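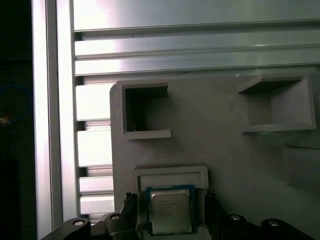 willix-seat

Perception and control code for CPU seating on desktop motherboards, plus the logs we tuned it on. Read the limits below before you quote a success rate from this repo. We have seen it happen.

Status

Works on our bench. We have no evidence that it works on yours. The October branch is kept for comparison only and should not be run on hardware.

What is in the box

willix_pose: estimates socket pose from the wrist camera
willix_seat: compliant descent, contact check, release
ulik_plan: thin wrapper around the Ulik planner, fixture to board and back
logs/: 374 attempts, of which 124 carry hand labels

The rest of the logs are labeled by the controller itself. Its idea of "seated" is a force threshold and a height check. Treat those labels as claims. If you train on them, you are training a model to agree with our threshold.

Known problems

Pose estimation drifts under glare. The heat spreader and the bare board both wash out, and the confidence score stays high while it happens. Do not gate on confidence alone.

The fingers hide part of the socket at close range. The Leinonen filter fills in the missing corner from earlier views, so an early mistake is carried all the way down.
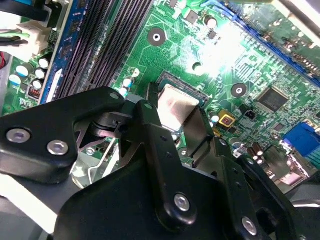
Orientation is not checked. The code assumes the part left the fixture the right way around. A learned classifier for this was tried and removed: it did well on the validation split, which came from the same board as the training split.

The retention lever is out of scope. Opening and closing it is done by hand.

Configuration

Set max_descent_force in seat.yaml. The default is 4 newtons. Going to 5 raised the reported success rate, and we don't trust the increase, as the same threshold feeds the label.

Reporting results

Give the board model, the label source and the commit. Pull requests that report only an average will be sent back.

Maintained at Belport. Last edited 3rd March.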